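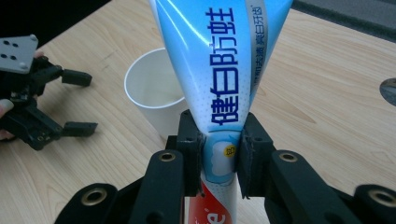 Figure 3. Toothpaste tube in blue and white, with the product name 健白防蛀 set in a vertical column.

4.2 Conduct of the cider tastings

The tastings were held at the Lelthorpe site between May and August, in a room on the north side of the building where the temperature could be kept steady through the afternoon. Each session began at 10.30 a.m. and was closed before lunch. Tasters had been asked in writing to avoid coffee, strong mints and toothpaste for one hour before arrival, and to wear no scent. A short form at the door recorded whether these requests had been met. Those who reported a cold were offered a later session.

Seven ciders were served at every session. Four came from the Kandasamy orchards and were made from single varieties; the remaining three were blends supplied by Vodero under plain labels. All were still and dry, and all had been bottled in the same winter. Bottles were opened in the adjoining kitchen and checked by two members of staff before pouring. Any bottle with a marked smell of vinegar or damp cork was put aside and replaced from the same case. The serving glasses were of the tulip type, held 200 ml when full, and were filled to one third. They were covered with a glass lid until the taster was ready.

The order of service followed a balanced plan, so that each cider stood first, last and in every middle place an equal number of times as far as attendance allowed. Water and unsalted crackers were provided between glasses. Tasters were free to swallow or spit, and the choice was left unrecorded at the request of the site.

A total of 459 people took part. Most attended more than once, and 1,915 score sheets were judged complete enough to use. Sheets were left out where more than two ciders had no mark, or where the same mark had been given to every cider on every line. The second rule removed a few sheets that may well have been sincere, and we return to this point in section 6.

Marks were given on a printed line for sharpness, bitterness, body, fruit and overall liking. The word "tannic" was tried in the early sessions and then dropped. Newer tasters used it for sharpness, while those with a background in wine used it for the drying feel on the gums, and the two groups could not be brought together by a written note alone. "Drying" was used from June onwards. Marks for this line from before the change have been kept apart and do not enter Table 5.

4.3 Entry and checking of the marks

Score sheets were read by hand and entered into Wotamo, the record system already in use for the cellar books. A second reader entered every sheet again without sight of the first entry. Differences were settled by going back to the paper. Most arose from pencil strokes placed exactly between two printed points – a habit of a small number of regular tasters – and these were taken to the lower point throughout.

Comments written in the margin were copied out in full, including those that had little to do with the cider. Remarks on the chairs and the light were passed to the site. Those on flavour were grouped by the wording of the taster, with spelling left as found, and are set out by cider in the annex.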